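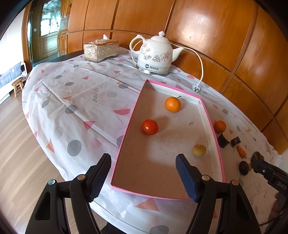 Frame from the gripper camera, with three pieces of fruit in the pink-rimmed tray.

Counting what is in the tray from a wrist camera

In the last part we loaded a recording into Risa and lined up the two gripper streams. In this part we write a small perception step that looks at one frame and reports which items are inside the tray. The planner needs that list before it can choose what to move next.

You will need Risa installed, the Namon detector weights and a recording with a tray in view. The frame at the top of the page is number 629 of 2159 in the Lestham recording, and all the settings below were tuned on it.

Step 1. Mask the fingers

The gripper's own fingers fill the bottom of the picture. If you leave them in, the detector will try to make objects out of the screw heads and the ridged pads. Open the recording, go to Masks, and draw a polygon round each finger. Save it as a static mask.

A static mask only works while the opening stays the same. If your fingers open and close during the run, save one mask for fully open and one for fully closed, and let Risa blend them using the logged finger width.

Step 2. Find the tray

Do this by colour. The pink rim stands out well from the speckled beige floor, but the tablecloth has pink and salmon shapes printed on it, so a plain colour threshold also picks up bits of the cloth. Set the threshold first, then keep only the largest closed outline:

tray:
 method: rim_colour
 keep: largest_closed
 min_side: 350

min_side is in pixels. Anything with a shorter side is thrown away, and that gets rid of the triangles and half-circles. If the rim is partly hidden by a finger, turn on close_gaps.

Step 3. Run the detector inside and outside

It is tempting to crop to the tray and run the detector on the crop. Don't. There is a second small orange on the cloth to the right of the tray, along with several other small items, and a crop that is a little too wide will let some of them in without any warning. Run the detector on the whole masked frame, then label each result as inside or outside by testing its centre against the tray outline.

For the sample frame the inside list should be:

orange fruit, far end
cherry tomato, middle left
small pale fruit, right side

The pale one is yellowish-green and Namon is not sure of it. We get longan on some frames and pear on others. Map both to small_fruit in your label file unless your task depends on the difference.

Step 4. Remove false items

Two things in this frame cause trouble. The tomato casts a shadow on the tray floor, and there is a small dark speck to the right of it. Set min_area to 8 to drop the speck, and switch on shadow_check to join the shadow to the tomato.

Step 5. Ignore things that are being held

The second gripper is at the far right with a brown dried fruit between its tips. It is outside the tray and so does not affect the count, but the planner must not treat it as free to pick up. Add a held rule: any item touching a gripper outline is marked held and left out of the pick list.

Step 6. Check the output

Export the result and open it in the Strachan viewer. Inside items are drawn in green, outside items in grey and held items in yellow. Step through a few frames on either side of 629. If an item flickers between inside and outside, its centre is too close to the rim. Raise the margin setting by one and run it again.

If the tray outline disappears altogether, go back to Step 2 and look at the threshold. Glare is the usual cause, and the glossy wood panels behind this table reflect a lot of light.

Next part: passing the list to the planner.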